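Two gray metal bins, sorting toys from empties, and whether the scuffed coating matters

Asked by Josefien Lambrechts
September 25, 2019 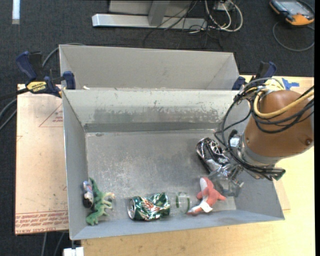
I help with the clear-out at a shared hall, and everything left behind gets tipped into a pair of gray metal bins. Toys, drink cans, plastic containers, all of it in together. At the end I'm meant to sort it: toys go to the donation shelf, cans and plastic go to recycling.

Two things bother me. First, I keep being told that soft toys that have been sitting with old drink cans are fine after "a quick wipe." I don't believe that. How do you wipe a plush toy? And a toy dinosaur has creases all over it, so I'm not convinced there either.

Second, the bins themselves. The floor of the front one is covered in pale scratches and cloudy patches, and on the back wall the coating looks rubbed off in places. A man at the hardware store tried to sell me a can of Zorari liner spray for 30 dollars and said it would make the metal "like new." I have heard "like new" before. Does anybody have real experience with that stuff? Are the bins ruined, or is this just what metal bins look like after a while?

Please don't tell me to buy a sorting system. I got a quote for one from a company called Tereton and it came to 234 dollars before shipping, for what looked to me like 3 tubs on a stand.

Thijs Aerts

I'd be suspicious of the spray too. I used Zorari on a tool drawer in February and it looked great until I put tools in it. Anything that gets hard things thrown into it will scratch, coated or not. If a coating wore off once in your bin, a thinner one out of a can is going to wear off sooner.

What I'd want to know before spending a cent is whether the worn places are rusting. Pale scratches and cloudy spots mean very little. Cloudiness on bare metal is often dried soap or hard water. Try white vinegar and water, half and half, on a patch the size of your hand. Rinse it and dry it with a towel. If it comes up clearer, you had a film on there and the salesman was going to charge you to paint over it. If nothing changes, it's wear, and you can leave it alone. Orange or flaky is another matter, and then I'd sand it and use proper metal primer. Check the joint where the two bins meet as well, because scraps collect in there and hold damp. An old paintbrush gets them out.

On the toys, you're half right. Hard plastic is easy. Warm water, dish soap, an old toothbrush in the creases, rinse, air dry. Look for a hole first, since some hollow plastic animals take in water and then you have a moldy dinosaur. A small figure like that one I'd wash by hand and not scrub hard. No dishwasher for that one, whatever the internet says.

Soft toys don't get wiped. They get washed. Pillowcase, knot the end, cold water, gentle cycle, and then leave them until they are dry in the middle, which takes longer than you think. If it has a battery box or the label says surface wash only, I'd be honest with myself about whether it's worth the trouble.

Luuk Jansen

just get the Gosling wipes, they clean anything, we use them on everything at work and have never had a problem. also crush the cans, saves a lot of space

 Josefien Lambrechts
 On a plush toy, though? What does the packet say about fabric? And some of the cans come to me crushed already, which is part of my worry. A dented can can have a sharp fold in it.

 Luuk Jansen
 it doesn't say not to

Rozália Procházka

I'm going to disagree with both of the above, a little with Thijs and a lot with Luuk.

"It doesn't say not to" is no reason to use something on an item a toddler is going to chew. A wipe that cleans "anything" leaves something behind on the surface, and on fabric you can't rinse it off afterward. Skip it.

Crushing cans is also worth a phone call before you do it. Some recycling places want them flat and some want them whole, because their equipment sorts by shape. Mine in Skerkstead wants them whole. I crushed mine for two years before I read the leaflet. The ones that arrive crushed I put in anyway and I've had no complaints, but I couldn't tell you whether they get recycled.

Where I differ from Thijs is the order of things. He has you cleaning toys that spent the afternoon under cans. Why let them get that way? You have two bins. Toys in one, drink containers in the other, and a piece of paper taped to each. People will ignore the paper, I know. In our place it got maybe half of them to look, and half was enough to make the sorting bearable.

For clear plastic containers, take the lid off, tip out what's in there and look at the bottom for the number. Clear ones are easy to miss against a gray floor, so run your hand along it (gloves, please, for the sharp folds you mentioned) before you call the bin empty.

The bins aren't ruined. Mine look worse. If the scratches bother you, a rubber mat cut to size will cover the floor and soften the racket, but I wouldn't pay more than a few dollars for one, and you'd have to lift it out and wash under it.

Josefien Lambrechts

Thank you both. I tried the vinegar on one corner and it cleared some of the cloudiness but left the scratches, so I suppose it was partly film. No orange anywhere that I could find. The spray is staying at the store.

I'm doubtful about the paper signs but I'll try them for a month. Does anyone know if the pillowcase method works in a top loader with a center post? I've had things come out of mine wrapped around it.

Thijs Aerts

Tie it short so there's no tail on the knot, and put a couple of towels in with it. Mine has a post and I haven't lost a pillowcase yet.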